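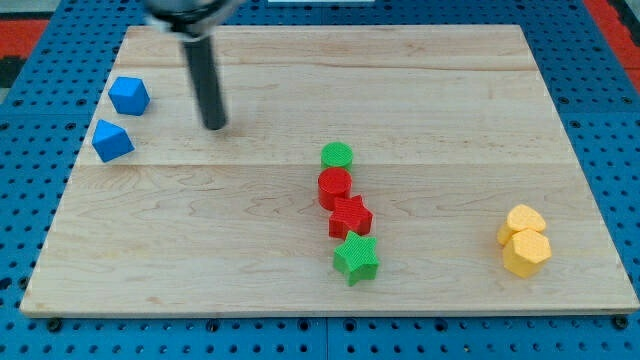 Maple, with the grain running the long way.

So I've been making pasta by hand since March, and a few of you have asked how it's going. It's going okay! It's going much better than it was in spring, when I made a batch of tagliatelle that my sister ate with a spoon.

I should back up. My grandfather's cousin Adelmo Carbone used to make all the pasta for our family Christmas, and I mean all of it, for a table that started in the dining room and ended somewhere near the washing machine. When he died he left a shoebox of recipes, and the pasta one is four words long: eggs, flour, enough, rest. I'd had that card stuck on my fridge for years and never done anything about it. Then in the winter I had a long dull stretch at work, I was home by four most afternoons, and I thought, well, I own eggs.

The "enough" is the hard part. Everybody online will tell you 100 grams of flour to one egg, and that's fine, it'll get you noodles. But my eggs come from the woman two doors down and they are wildly different sizes (some of them look like they came out of a pigeon), so for the first month I was either chasing a puddle around the kitchen or trying to knead a brick. What finally helped was holding some flour back. I start with less than I think I need, get it shaggy, and then add a little at a time until it stops sticking to the heel of my hand. I still get it wrong when I'm talking on the phone.

Kneading is 10 minutes. I used to stop at five because my arms hurt and it looked done, and it was not done. You want it to feel like an earlobe, which is a thing I read somewhere and rolled my eyes at, and now I say it to people and they roll their eyes at me.

Okay, the board. I'd been working on my kitchen counter, which is shiny and cold, and the dough just skated all over the place. Wood has a bit of drag to it, so when you roll, the sheet grips and actually stretches, and it picks up a slightly rough surface that sauce hangs on to. I didn't believe this would make a difference I could taste. I think I can taste it. My husband says he can't, but he also puts ketchup on eggs, so.

I went with maple because it's hard and pretty bland smelling. I don't want my ravioli to remind me of a cedar closet. A few things I've picked up about looking after a board this big: don't soak it, don't put it in the sink at all if you can help it, and scrape it before you wipe it. If you go in with a wet cloth first you make glue, and then you're picking at glue with a fingernail at 9 p.m. I scrape, wipe with a cloth that's barely damp, and stand it on its edge to dry. No oil on the side I roll on. The knots and streaks I've grown fond of, I know where they all are now.

Brunello Bianchini, who runs the Italian grocery over on Ferraro Street, sold me my rolling pin and has been my unpaid consultant ever since. It's a long skinny pin with no handles and I hated it for weeks. I kept pushing down. He had me stand at his counter with it and told me to push away from myself and let my hands slide outward along the pin at the same time, so the dough gets pulled sideways as it goes. There was a line behind me by then. I bought a lot of olives out of guilt.

I can now get a sheet thin enough to see my hand's shadow through it, most days. Not round. Adelmo's were perfect circles and mine look like Ohio.

Then there's the machine question. Yes, a hand crank machine is faster, and yes, I borrowed one, and it was great fun for exactly one evening. It makes lovely even sheets. But cleaning it is fussy, the clamp wouldn't fit my table, and I missed the rolling. I'd come home in a mood and want to lean on something for half an hour. I gave it back with a bag of linguine as a thank you.

What I make most, in case you want to start somewhere:

Tagliatelle, because you just fold the sheet up loosely and cut. Dust it with semolina before folding or you'll be unpeeling it forever.

Maltagliati, which means badly cut and is where all my bad tagliatelle goes. Beans, a bit of broth, lots of pepper. Best lunch in the world.

Pici, no egg, only flour and water and a drop of oil, rolled into fat worms by hand. Kids are so good at this. My nephew is 6 and his come out thinner than mine.

I have tried filled pasta 3 times. The first batch leaked, the second batch leaked, and the third was good enough that I called my mother. The trick (for me, anyway) was draining the ricotta overnight and using way less filling than I wanted to. Greedy little parcels burst. I'll do a proper post on those once I've had a few more goes, and I want to try a squash one when the squash come in.

Resting, by the way, is the one bit of Adelmo's card I never argued with. Half an hour under an upside-down bowl. I usually wash up and drink a coffee, and then forget and it's an hour, and the dough doesn't seem to mind.

Next job is getting the family together again for Christmas and feeding everybody from scratch. I've told my aunt I'm doing it, so now I have to. If anyone has cooked fresh pasta for a crowd in a small kitchen with one good burner, please leave me a comment and tell me how you did it. I'm thinking lasagna.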